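Resealing the joint around a drop-in sink

The bead of sealant between a drop-in sink and a wood countertop has a limited life. Once it lifts or splits, water runs under the rim and into the cut edge of the board, where the end grain takes it up quickly. The procedure below covers removal and replacement of the bead with the sink left in place.

Tools and materials

Plastic scraper or putty knife
Utility knife with a new blade
Neutral-cure silicone, one cartridge (Skorska Clear or similar)
Cartridge gun
Denatured alcohol and lint-free cloths
Masking tape, 1 inch wide
Flashlight

Checking the clips

Look under the sink before cutting anything. Most drop-in sinks are held by screw clips spaced along the rim. Tighten any loose clip a quarter turn at a time, working on opposite sides in sequence. Overtightening will bow the rim between clips and open a gap that sealant alone won't hold. On Flondeo sinks the clips take a flat screwdriver; Jalali sinks use a 5/16 inch hex.

Removing the old bead

Hold the knife nearly flat against the metal and cut along the top of the bead. Make a second cut along the wood side at the same low angle. Pull the strip out slowly. Short pieces left in the joint can be lifted with the plastic scraper. Don't use a metal scraper on the rim.
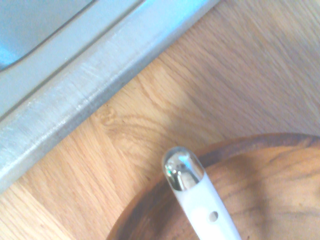
Wipe the joint with alcohol and change the cloth often. Silicone residue is hard to see, but a fingertip dragged along the joint will catch on it. New silicone does not bond to old, so repeat until the surface feels even all the way along. Let the wood dry overnight. If the edge is gray or soft, sand it lightly with 200 grit and brush on a thin coat of the finish already used on the countertop.

Applying the new bead

Run one line of tape on the metal and one on the wood, 1/8 inch back from the joint on each side. Cut the nozzle at 45 degrees with an opening no wider than the gap. Start at a back corner and push the gun forward at a steady speed. Complete each side without stopping.

Smooth the bead in a single pass with a gloved finger dampened with soapy water. Remove the tape immediately, pulling it back over itself and away from the joint.

Curing

Keep the sink dry for 24 hours, or longer in a cold room. Check the cartridge for the exact time. Paper-faced tape left on past the first few minutes will tear the skin of the bead, and the affected side will have to be cut out and done again.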